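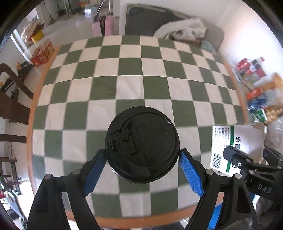

Black cup lid, green and cream checked cloth

Subject: Re: Vorkier running order, again
From: Maximiliano Urquijo
To: the Vorkier episode guide list

Yupin Nakpan wrote:

> I have been working through the Fernavex box set against the guide on
> our site and I can't make the numbers agree. The box says 116 episodes.
> Our guide says 109. I first thought the set had counted the specials,
> but the specials are on a separate disc and have their own numbering.
>
> The other thing is that the Priltitport story in the second series is
> in a different place. In our guide it comes after Captain Yang loses
> the ship. On the discs it comes before, and she is clearly still in
> command in the opening scene. Has our guide been wrong all this time,
> or did somebody at Fernavex move it?
>
> Also, should I be changing the page, or does somebody else look after
> series two?

Yupin,

Both totals are correct, but they count different things.

The guide counts broadcasts. There were 109 slots in the original run, and each slot has one entry. The box set counts production codes. Seven of the slots were double length, and every double-length story was made and paid for as two episodes with two codes. When the series was sold abroad those seven were cut back into halves, with a new set of end titles on the first half and a recap on the second. Fernavex worked from the overseas masters, so the set has 116.

You can check this on the discs. The second half of a split story always has the recap, and the recap always runs over the same piece of music, which is not used anywhere else. If you find an eighth one, please post the title, as I would then have to go back over my own list.

The Priltitport story is a separate problem. It was made fourth in its block and shown ninth. The usual account is that the model work was late, and I have no reason to doubt it, although the only source I know of is a convention panel and I would not put it in the guide as fact. By the time it was shown, Yang had already lost the ship in the story transmitted two weeks earlier. A line was dubbed over the establishing shot to make the whole thing a flashback ("This was before the inquiry"). The overseas master does not have that line. Without it, the story only works in production order, and that is where Fernavex have placed it.

So our guide is right for the original broadcast and the discs are right for the version they contain. I would not move the entry. I would add a note under it, giving the production position and quoting the dubbed line in full, since people who only have the discs will never have heard it.

On the codes themselves, a warning to anyone building a table. Series one to three use a plain sequence. From series four the codes start again at 500 and go up from there, and the split stories share a number with an A or B after it. Sorting the column as text will put some of the A and B entries in the wrong place. Pad the early numbers with zeros or keep a separate sort column. I did neither when I made the first version of the table and it took most of March to put right.

There are three places where I am still not sure of the order:

The two stories set on the mining tug in series three. The codes are consecutive, but the haircut on the engineer says they were filmed the other way round.

The series five opener. It has a code from the end of the series four block – almost certainly held over, but I have not seen paperwork.

The courtroom story. Some listings give it an A code with no B. I think this is a typing error that has been copied from list to list, as it was never double length.

If anyone has off-air tapes of the original run with the continuity announcements left on, the dates spoken over the end titles would settle the tug stories' transmission order at least. Tapes of the later repeat run are no use for this, as the repeats followed the production codes until the middle of series three and then went back to broadcast order without any notice.

As for who edits what, series two has had no editor for a while. You are welcome to it. Please leave the existing anchor names alone when you edit the page, as the cast index links to them directly.

M. Urquijo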